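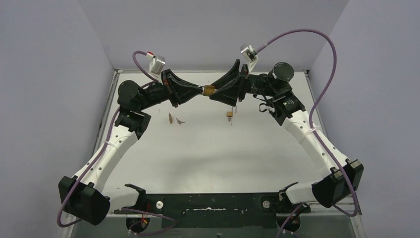
Craig Cowie has keyed and tested padlocks at Vaswood for most of his working life, and he doesn't believe the arms are saving anybody any time. He told me so before I had my coat off.

"Put me next to it with a box of brass locks and a clock," he said. "I'd be on my second cup of coffee."

Vaswood sells padlocks to school districts, marinas and storage yards. Every lock gets a key put in it before it ships. The key has to go in, turn, spring the shackle and come out again. It's dull work, and until last June it was done by six people at one long bench. Now there are four, plus a white table with two robot arms on it, one to hold the lock and one to bring the key.

The company calls the project Polleo. I asked Cowie what the name means. "No idea. It came on a slide."

The slide also had a number on it. Management wants 2430 locks tested per shift across the bench and the table together. Cowie says the bench was doing fine before anyone wrote a target down, and that the table's best day so far was 400. I asked whether that was a full shift. He said it was a full shift and part of his lunch, as he was the one feeding it.

Ville Ahonen, the engineer in charge of Polleo, doesn't dispute the 400. He was friendly and a little tired, and he had clearly had this conversation before.

"A key going into a keyway is a hard problem," he said. "You feel it more than you see it. Craig's thumb knows when the key is a hair off. We are trying to get that from cameras and motor current, and it takes a long time."

So why start with locks at all? Ahonen said the wrist complaints were real. Two people on the bench had been out with sore hands the winter before, and turning a key all day is the kind of motion doctors tell you to quit. I believe him on that. What I couldn't get from him was why the answer to sore hands was two fewer pairs of them. He said staffing wasn't his department.

The two who left the bench weren't laid off. One went to packing and the other took a job across town. Cowie brings this up himself, to be fair to the company, then takes some of it back. "Packing pays less. They don't put that on the slide either."

His own job has changed more than he expected. He spends around half the day at the table now, setting out locks and keys, stopping the arms when a key goes in crooked, writing down what went wrong. He has filled 1008 lines of the log — he showed me the last one, which read "dropped key, again."

"I used to test locks," he said. "Now I test the thing that tests locks. And I still have to test the lock after, if I want to sleep."

Does he get paid more for it? He laughed. There's been talk of a new job title.

Ahonen thinks the table will match one person by next spring. Cowie would like to know which person. I asked Ahonen what happens to the other four if he's right, and he said they would be free for more interesting work. I asked what work. He said that was being looked at.

When I left, a little after three, Cowie was back on the bench side with a tray of locks waiting on him. He said he'd get to the table when he was done.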